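Automatización doméstica: la fruta sigue siendo lenta

27 de enero de 2019

Dernetti ha publicado los resultados de su ensayo sobre recogida y clasificación de alimentos en viviendas. El sistema completó 107 de 400 agarres sin corrección del operador. El tiempo medio por pieza fue de 22 segundos, cifra todavía lejana a la de una persona que ordena la compra.
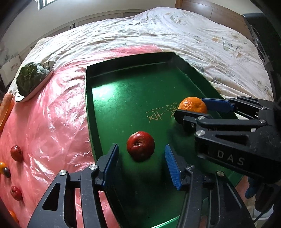
La dificultad principal está en el control de la fuerza. Una pieza firme tolera errores de cierre que marcan la piel de otra más madura, y las superficies blandas desplazan el punto de apoyo. Halden, que ensaya en noviembre un método de calibración propio, limita por ahora sus pruebas a mesas rígidas.

Tristemeck mantiene otra línea: pinzas de cuatro dedos para líneas de envasado, con producto homogéneo e iluminación fija. Su uso en cocinas no figura en el plan actual. La ficha técnica de ambos sistemas puede consultarse en el archivo de Nuchit.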